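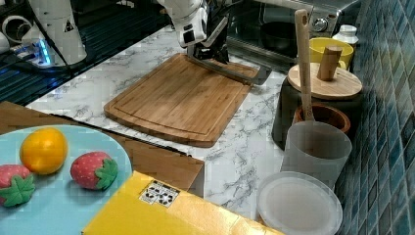 Right, it's Tuesday, April 21, 2026 and I'm going to talk about chopping boards for a bit. Mute me now if you must! 🧵

---

We finally have a proper bit of worktop in the Borkby kitchen, and the thing I'm happiest about is the board. Bamboo, big, rounded corners, a groove all the way round for the juices. I've been cutting tomatoes on a plate for years like some sort of student.

---

Trinidad Tolentino talked me into it (hello Trinidad, you were right). Her rule is that a board should be bigger than whatever you think you need, because half of it always ends up as a parking space for the onions you've already done.

---

Also, the groove! I roasted a chicken on Sunday and carved it and not one drip reached the counter. I was so pleased I made Taha come and look. Taha Ragab, a man who has seen a chicken before, was very kind about it.

---

A few of you wanted to know how bamboo wears, so let's do that properly.

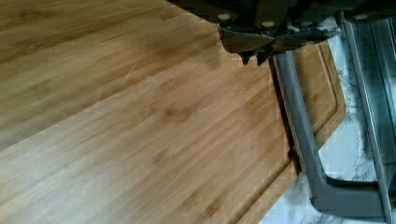 *Page last changed: Tuesday evening, to fix my spelling of "mineral"*

It does scratch. Fine pale lines mostly, and you have to get the light on it to see them. I really don't mind. And look at all those strips, with the little brown knotty blotches scattered through them. I could stare at that all day.

---

Looking after it: wash, wipe, stand it on its edge to dry. Never the dishwasher!! Then food-grade mineral oil, 2 thin coats with a night between them. I do it when it starts looking thirsty, so the next one will probably be July.

---

Smelly board? Half a lemon and a handful of coarse salt, scrub along the grain, rinse. Lovely job and your hands smell great afterwards.

---

Next question was where everything else goes. My answer is that the things I grab while cooking live together on the right, by the toaster oven, and the board gets the middle to itself.
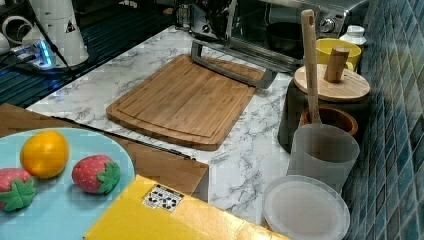

So the long wooden spatula stays upright where I can reach it, the canister with the round wooden lid is right there, and the yellow one is close enough for tea. I love that yellow against the blue tiles, it cheers me up every single morning.

---

The toy strawberries and lemon on the pale blue plate are staying too. Best fruit in the house, never goes off 🍓🍋

---

Still to sort: a hook for the tea towels, and a decent bread knife. Trinidad swears by the shop in Estgate, Taha says sharpen the one we've got. If you've got a bread knife you love, tell me which one, I'm going on Saturday!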